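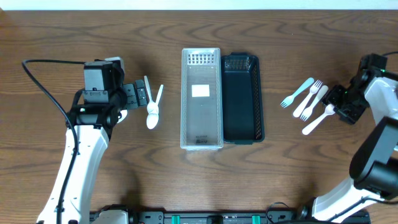

Two robot arms at a sorting table. The left one has picked up a white spoon.

How Do You Teach a Robot to Put Away the Spoons?

Think about how you learned to put away forks and spoons. Somebody probably showed you where they went, and then you tried it. You dropped a few. After a while you could do it while talking about something else.

A robot arm can be taught by showing, too, but the showing takes much longer. At the Garngate workshop, people have been teaching a pair of arms to sort plastic forks and spoons into baskets. They call the job Trukum, which is also the name of the computer program that saves every lesson.

Driving the arms

A robot arm has joints, a bit like your shoulder, elbow and wrist. Each joint has a motor. At the end of the arm is a gripper, which has fingers that open and close.

The person teaching is called the operator. One way to teach is by remote control. The operator holds a set of handles, and when the handles move, the robot arms move the same way. Squeeze the handle and the gripper closes. Let go and it opens.

Another way is to hold the robot arm itself and push it gently through the job. This is called teaching by hand. It is good for slow, simple moves, but one person can find it hard to guide two arms at once, so the Trukum lessons are mostly done by remote control.

While the operator works, the computer writes down where every joint is, many times each second. It also saves what the cameras see. A small camera near the gripper gets a close look at whatever is between the fingers.

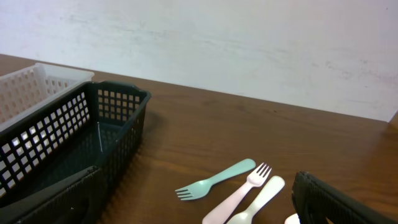
One try at the job, from start to finish, is called a demonstration. The Garngate team has saved 1,215 of them so far. Of those, 356 were marked "do not use." Sometimes a fork slipped. Sometimes the operator sneezed and the arm jumped – that counts as a bad lesson, even if the fork landed in the basket.

Why so many?

You know a fork is a fork if it is blue or white, and whichever way it points. A robot has to learn this from the lessons it gets. If every lesson started with the forks in the same spot, the robot might only learn to reach for that spot. Move the fork over by the width of your hand and the gripper could close on air.

So the operator mixes things up before each try. Forks get turned around. Spoons go on top of other spoons. Piles are the hardest part, and the first 500 lessons had no piles in them at all.

Soomro Learning Pages, Issue 3

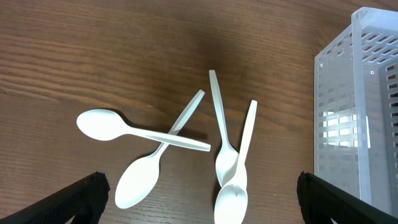

Page 3

When spoons cross over each other, the operator has to choose which one to take first. Pulling on a bottom spoon can drag the top one along with it. Most operators start with the top spoon and go slowly.

After the lessons, a computer studies them and looks for patterns between what the cameras saw and how the arms moved. Then the team lets go of the handles and the robot tries by itself.

Words to know

Gripper: the part of a robot arm that holds things.
Operator: the person who controls the robot.
Demonstration: one full try at a job, saved so a robot can learn from it.

Try it with a friend

Put a few spoons on a table in a messy pile. Close your eyes and let your friend move your arm to pick them up, one at a time. Then trade places.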